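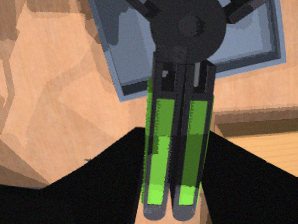
So the pads on the Femeo cell are finally swapped, and it only took me most of June 2023 to get around to it!

We run the whole cell in simulation first these days (Rui Mendes talked me into it after the December mess, when I bent a fingertip showing off) and it's saved my bacon more than once. The old pads had done 4,000 picks and were starting to glaze, so small parts were sliding down a few millimetres every time the arm sped up.

The swap is easy enough. Park the arm, kill the air, two screws per pad, wipe the finger face with metho, new pad on. What got me was the centring -- I'd put the left one on a hair proud, and the fingers met off to one side. Aisling Buckley spotted it straight away, which was a bit annoying after I'd spent all morning blaming the wrist calibration.

Re-zeroed it, dropped the grip force a touch, ran 531 cycles overnight. Two drops, both on the same grubby part.

Next job is the cable sleeve, which has gone a horrible grey colour and crackles when the wrist turns. Shona reckons she's got a spare in the ute.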